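Ilto timetable transcriptions, data card

Summary

Ilto is a set of transcribed rural bus timetables from the Sosteo and Evberg districts. Each record is one printed departure: route, stop, time, days of operation and any footnote sign that was set next to the time. The source leaflets were typed by hand from paper copies. No optical character recognition was used at any stage.

The set is meant for work on historical service levels and for testing parsers on irregular tables. It is not a routing feed and can't be converted to one without adding stop coordinates.

Contents

departures.csv: one row per printed time
stops.csv: stop names as printed, with a normalized form
footnotes.csv: footnote signs and their wording, by leaflet
leaflets.csv: leaflet title, operator, validity period, paper condition
errata.txt: known misprints in the sources, left uncorrected in the data

All files are UTF-8 with Unix line endings. Fields are separated by semicolons. Empty fields mean the value was not printed. A single question mark means it was printed but could not be read. 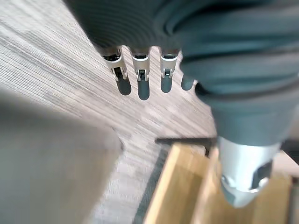 Fields in departures.csv

leaflet_id: key to leaflets.csv
route: route number as printed, stored as text (leading zeros occur)
direction: 1 for the first table on the leaflet, 2 for the return table
stop_id: key to stops.csv
time: HHMM, 24-hour, no separator
days: day code as printed
note: footnote sign, if any

Times after midnight are stored as printed, so 0010 at the end of a run belongs to the previous service day. Sort by column order within the leaflet, not by time. A time in parentheses in the source means the bus stops on request. The parentheses are dropped and the note field is set to R.

Day codes were not standardized between operators. Shehu leaflets use S for Saturday, while the Evberg leaflets use it for school days. Always read the code together with the operator column in leaflets.csv.

Transcription

Each leaflet was typed twice in separate passes and the two versions were compared by script. Differences were settled against the paper copy. Leaflets with up to 9 unreadable times were kept. Leaflets with more were left out of this release and are listed at the end of errata.txt.

Stop names were normalized for spelling only. Where a stop was renamed between leaflets, both names are kept as separate rows and linked in the same_as column.

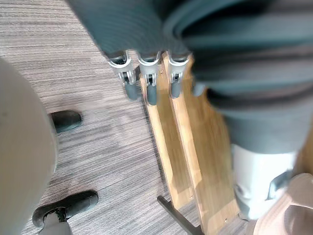 Figure 2. Robot hand, fingers pointing down toward the floor.

Known problems

The winter leaflets for Sosteo are missing their return tables.
Footnote signs that look alike in print (dagger and cross) may be mixed up.
Route 100 and route 200 share a table on two leaflets, and the assignment of single departures follows column shading that has faded.
Validity periods give a day and month but often no year.

Changes

Wed 28 February: footnotes split into their own file, same_as column added, faded columns on route 200 checked again.

Maintainer

Vilho Manninen. Corrections should quote the leaflet_id, the printed value and the value in the file.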